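The fault that did not stop the machine

When a robot arm goes through a wall, everybody comes to look. There is a report, there are photographs, and the next morning somebody paints a yellow line on the floor. I want to write about the other kind of fault, the kind where the machine stays polite and finishes its job.

In August our washroom cleaning robot, which we call Midow, lowered a toilet seat with a jaw that was not closing fully. The grip slipped, the jaw caught the seat again near the hinge, and it kept pressing. The force limit was set to 70 newtons and was never reached, so no alarm came. The hinge cracked. Midow reported the task as complete and went to the next toilet, where it did the same.

Svenja Harms found the second hinge in the morning. She put her hand on the seat to clean behind it, and it moved sideways under her. She was not hurt. I have read the log of that night many times and every line in it is green.

My colleague Knut Kohlhase says this was a small matter, a worn rubber and two cheap hinges. About the money he is right. But I do not agree that a fault is small when the damage is small. The machine had wrong information about its own hand, and it worked with this wrong information for nine hours. If a person had been sitting there in the dark, I would be writing a different text.

We teach these tasks by hand. A person holds the gripper, does the movement, and the robot learns from the recording. It is a good method and I defend it. Its weakness is that a person corrects a bad grip without noticing. The fingers feel the slip and the wrist follows, and in the recording it looks like a smooth movement. We had 400 recordings of the seat task and in none of them did anybody let the grip fail on purpose.
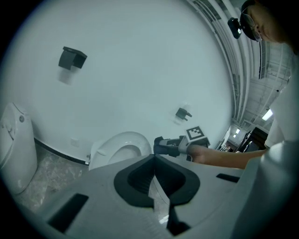
Should the robot simply have been given a lower force limit?

A lower limit would have stopped it on that night, but it would also stop it on every stiff seat, and after 20 false alarms the staff would switch the limit off. The better protection is to check that the jaw has really closed before any force is applied at all.

We have this check now. Annelore Schwerdtfeger wrote it in one afternoon, and I am a little ashamed of how short it is. We also record bad grips, on purpose, and mark them as bad. It is boring work and people do not like it - it feels like practising mistakes.

What I would still like to have is a rule that "complete" may only be written in the log when something was measured at the end. At present the word means that the arm came to the last position of the movement. Knut thinks this rule will make the robot slow. I think it can be slow at three o'clock in the night, when the building is closed and only Midow is awake.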